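Jaseck wallet app: a review after four months
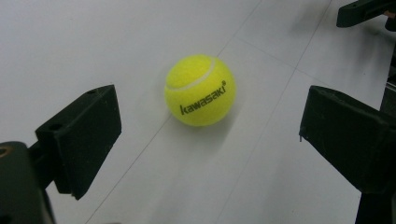
A Kawasaki tennis ball on a pale floor.

Jaseck is a phone wallet for bitcoin and a handful of other coins. I have used it since May, mostly to pay a web designer, Amparo Arroyo, who prefers coins to bank transfers.

Setting up took 5 minutes. You write down the recovery words, confirm them, choose a PIN and you are in. Balances show in pounds or coins, and switching between them takes one tap.

Sending is simple. The fee appears before you confirm, with slow, normal and fast options. I have mostly used slow, and the longest wait was 44 minutes. The address book is poor, though. You can't edit an entry, only delete it and start again.

Buying coins inside the app goes through a partner called Flerkov, and the rate was worse than my usual exchange on each of the 4 times I compared them. I stopped using it.

Support replied the next morning when a payment stayed pending. The answer was clear and the payment went through later that day.

Fine for small sums. I keep my savings on a hardware wallet and will go on doing so.

Score: 4 out of 5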